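Chapter 6
Laundry in the Home: Sorting, Loading and Storage

Learning aims

By the end of this chapter, students should be able to:
- plan a safe working area in front of a front-loading machine
- sort household linen by fabric, colour and degree of soiling
- fold or roll towels for storage in a small space

Few household tasks are repeated as often as the washing of towels and bed linen. The first edition of this book, published in 1985, gave most of its attention to hand washing and the twin tub. The present edition assumes a front-loading machine, set at floor level in a kitchen, bathroom or utility room.

The floor in front of the machine is part of the working area. It should be swept before linen is set down, and a path should be kept clear so that the door can open fully. Shallow trays and bins are suitable for holding small items during sorting.
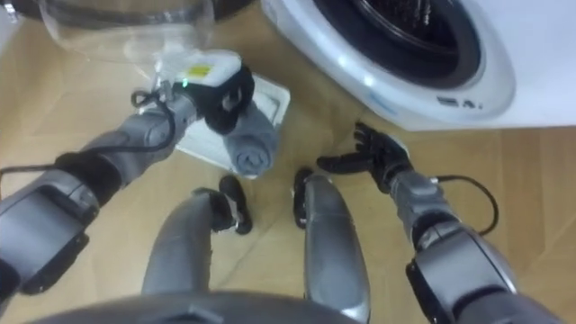
Towels may be folded flat or rolled. A rolled towel keeps its shape on an open shelf and can be taken out without disturbing those beside it. Folding is better suited to deep cupboards and to large bath sheets. Whichever method is chosen, the towel must be fully dry before it is put away.

The household survey carried out for this edition by Eulalia Daza is introduced in Section 6.2. It records the laundry routines of 157 homes in Pavness, and students will need the tables for the exercises on weekly planning.

Key terms: load, drum, pile, colour fastness, airing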